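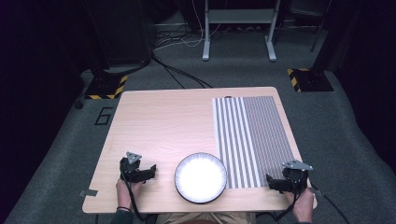 Station 6, with the striped mat at the right of the table.

Print this article | E-mail this article

Gondeck has opened a table-setting trial at its Rikach site. The task is small: round plates and one striped mat.

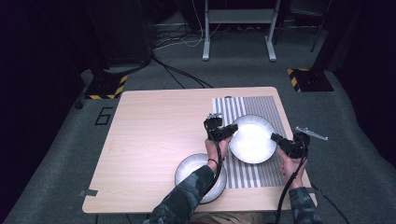

Mohammed-Awal Ametepe, Technical Correspondent

Each operator works for 97 minutes - breaks excluded - and the target is 800 placements by December. Plates are held by the rim.

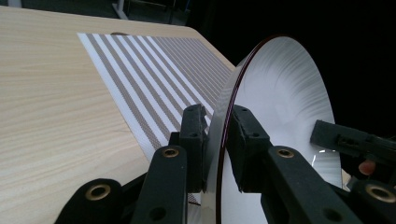
Comments (2)

Ionescu: Does the mat slip on bare wood?

plate_rack7: Ours did. We taped the corners.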